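Sondero Coupe: Body and Cooling Layout for a Low-Volume Sports Car
Project report, Inese Rebane

1. Scope

The Sondero is a two-seat, mid-engine coupe designed for a production run of 300 cars. The donor platform is the Flanik chassis, with its wheelbase and suspension pickup points unchanged. This report covers the outer body and the side radiator ducts. Interior trim and lighting are excluded.

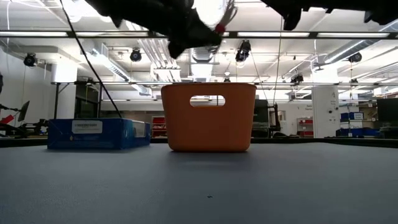 2. Mass target

The target curb weight was set at 1,000 kg. The first full parts list exceeded it by 9 percent. Most of the excess came from the rear clamshell and its hinges, so the clamshell was split into a fixed deck and a smaller lift-out panel.

3. Ducting

The side inlets were moved behind the doors and raised above the sill. Duct section grows steadily toward the radiator face. The final surface model has 2,142 patches, and the tightest radii are at the inlet lip.

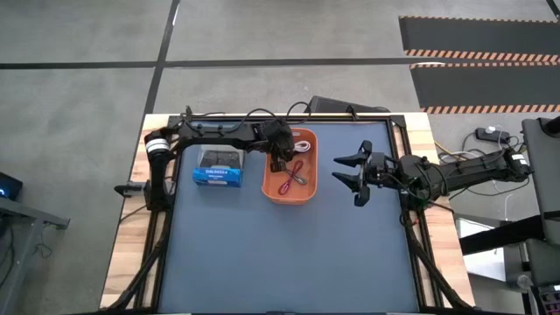
Two inlet shapes were compared in simulation at the Stalldale track speed profile. The Strazds inlet, named after the student who drew it, gave lower coolant temperature in slow corners and slightly more drag on the straight. It was kept.

4. Open items

Door seal compression has not been calculated. Rear visibility was checked for one seat position only.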